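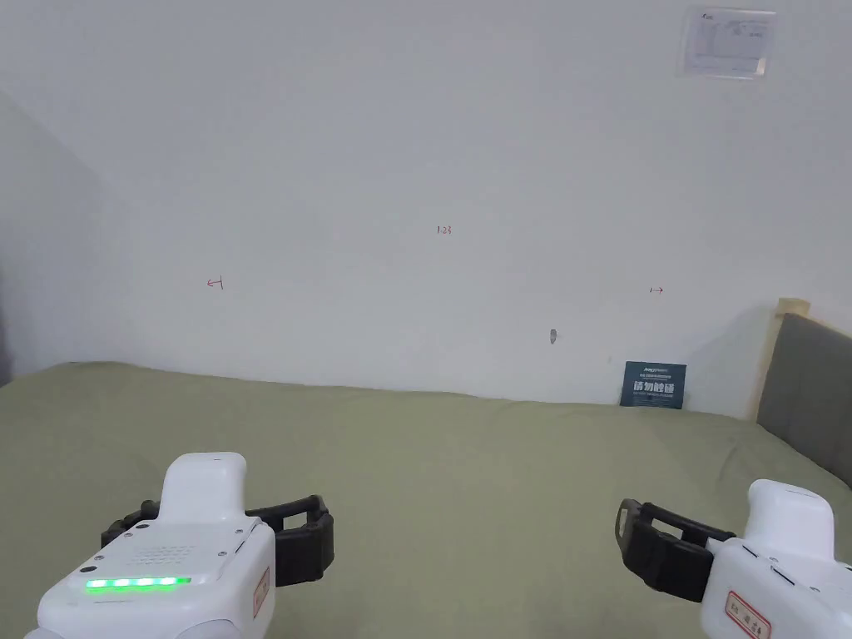
How long does a hand-held gripper recording take to become usable training data? At the site I visited, a recording made in the morning is normally checked and filed by the next working day, provided both grippers logged their position without a gap.

I went to the Trorklow open day on 4/18/23, mainly to see the bedroom task area. Visitors were let in by groups of up to 20, and ours was led by I-hsuan Liao, who runs the recording side. Rasmus Petrauskas looks after the hardware and took over for the second half.

The method is simple enough. A person holds a gripper in each hand and does the household job with them, and the movement is later used to teach an arm. In the bedroom area the work is bed making and folding. The bed has a flat green sheet and a grey headboard, set against a plain white wall. Small arrows and the number 1.23 are marked on the wall in red, and a card propped against it reads 请勿触碰, "please do not touch". The grippers are white with black jaws, and each has a handwritten label in red.

Liao said that cloth remains the hardest material they deal with. A cup has one shape; a sheet has a new one after every pull. Her group had logged 1,057 recordings on bedding by the end of the previous quarter, of which 219 were rejected at checking. The usual fault was a jaw closing on two layers when the task called for one.

Petrauskas spoke about wear. Finger pads are changed after 58 hours of use, which seemed short to me, but he said grip on thin cotton falls off before any damage shows. Files go through a checking tool called Kana. It flags sudden jumps in position and leaves the final decision to a person. I asked whether it could judge a badly folded corner. It cannot at present.

The second stop was the Baleck arm, which repeats tasks learned from the recordings. It pulled a pillowcase straight twice and missed the edge on the third try – the operator reset it and carried on. Speed was well below that of a person.

Two practical points. The Zerouali building is the one behind the car park, and the signs from the main road lead to the wrong gate. The next open day is planned for September, with booking through the front desk.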